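Grasus build: frequently asked questions
Last updated 21 May 2019

What is Grasus?
Grasus is a small tabletop arm built in a shared workshop, with the software written at home in the evenings. It picks up light things from a bench and puts them down somewhere else. The drawings and code are free to copy. Flokell is the gripper that fits on the end, and Urkari is the simulator used to try out movements before they are sent to the motors.

How many joints does it have?
6, not counting the gripper. An earlier version left out the wrist roll to save money and could only pick things up if they were already lying the right way round.

How much can it lift?
An empty mug is fine at half reach. A full one is not. With the arm stretched right out, keep to things like pens, corks and small printed parts. The shoulder motor gets hot if it has to hold a load for long, so let it rest between runs.

Do I need a workshop to build it?
You need the use of a pillar drill for the base plate and a 3D printer for the rest. Everything else can be done with hand tools on a kitchen table. If your local workshop charges by the hour, do all the drilling in one visit. The base plate has 14 holes and they are all the same size.

Why do you use a simulator at all?
The first arm broke its own elbow bracket by driving into the bench. Printing another took a whole night. In Urkari the same mistake costs nothing, and you can leave a long set of moves running while you do something else.

What does the simulator look like when it opens?
It starts in a furnished bedroom with a bare work surface across the front. You can move the view with the arrow keys, and the room stays where it is. Objects are added from the side menu, and the arm is loaded from its own settings file.

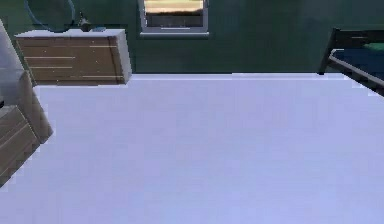 Urkari bedroom scene, with the work surface clear and no arm in view.

Can I change the room?
Yes. The wall colour is one line in the scene file. The furniture is only background and can be taken out if your computer is slow. Leave the work surface alone until you have read the notes on height, because the arm's zero position is measured from it.

My arm goes through the surface. What is wrong?
Your base height is almost certainly set in centimetres. Urkari wants millimetres. If the number is right and it still happens, check that contact is switched on for the fingers as well as the arm. They are separate settings.

Will moves that work in Urkari work on the real arm?
Mostly, for slow moves. The printed gears have a bit of play in them and the simulator does not know about that. Expect the real fingertips to land around 2 mm away from where the screen says. Slow the last part of any reach and open Flokell wider than you think you need.

What is Tai?
Tai is the control board. It sits under the base, reads the joint positions and has the stop button wired to it. Please fit the stop button. The arm will run without one, but we don't answer questions about builds that have left it out.

Which power supply should I buy?
A 12-volt bench supply that can give at least ten amps. Laptop supplies have been tried. They cut out when two joints start moving together.

How long do the parts last?
The log on the workshop arm stood at 2,865 pick-and-place cycles when the finger pads were last changed. The gears were the original set at that point, greased every November. Cable ties at the elbow wear through sooner, so look at those first.

Can I buy one ready made?
No. There is no kit either. The parts list gives sizes for every screw and bearing, and any hardware shop with a decent fixings counter should have most of them.

Where do I report a fault?
Use the form on the project page. Give the Tai board version, the Urkari version and the last twenty lines of the log.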